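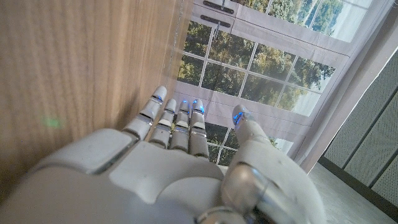
The window, with the wood panel on the left (items 3 and 4)

Pranholm – upstairs room check
Date: 6 July 2026
Checked by: Olaia Ibarra
Copy to: Gonzalo Peñalver
Job ref: 1068

1. Way in and landing
OK. Nothing stored on the stairs this time, hooray! The handrail is solid all the way up. I gave it a proper tug at both ends and in the middle where it used to wobble.

2. Door and closer
Needs a look. It shuts by itself but with a real bang, and I wouldn't want small fingers anywhere near it. Esperanza says the closer only wants a turn with a screwdriver. If so, please can someone show me which screw, as I tried one last year and made it worse.

3. Window
OK with a comment. Opens, closes, locks. The restrictor catches where it should (I tried it several times, pushing quite hard). The handle is stiff for the first bit of the turn and then goes easily, so a drop of oil wouldn't hurt. Key is on the hook by the door, where it's meant to be. Please put it back there and not in the mug.

4. Wood panel beside the window
OK. I do like this panel, all that nice straight grain running up and down, and I'd hate to see anyone paint it. I ran my hand along the edge nearest the window for splinters and didn't find any. Fixings tight. Khairul asked if we could screw coat hooks into it – I'd rather we didn't until Montes have told us what's behind.

5. Heating
Thermostat was set to 26, in July! Turned down to 16. I'll put a note next to it, and if the note goes missing again I'll put up a bigger one.

6. Sockets and leads
OK. All the faceplates are sound, no scorching, no cracks. There was an extension lead plugged into another extension lead behind the radiator, which I've separated. One of them has gone in the cupboard.

7. Smoke alarm
OK. Tested with the button, very loud, apologies to Estíbaliz who was on the phone downstairs.

8. Lighting
2 bulbs out. Spares are the wrong fitting, so I've asked Ostum to send the right ones with the next order.

9. Floor
OK. It's over a year since the boards by the door were last screwed down and they haven't lifted. A bit creaky, but they always were.

10. First aid box
Plasters low. Eyewash in date. I've added plasters to the shopping list.

To do before the next check
Door closer – Gonzalo
Window handle, oil – me
Bulbs – me, once they turn up
Ask Montes about the panel – Khairul

Signed: O. Ibarra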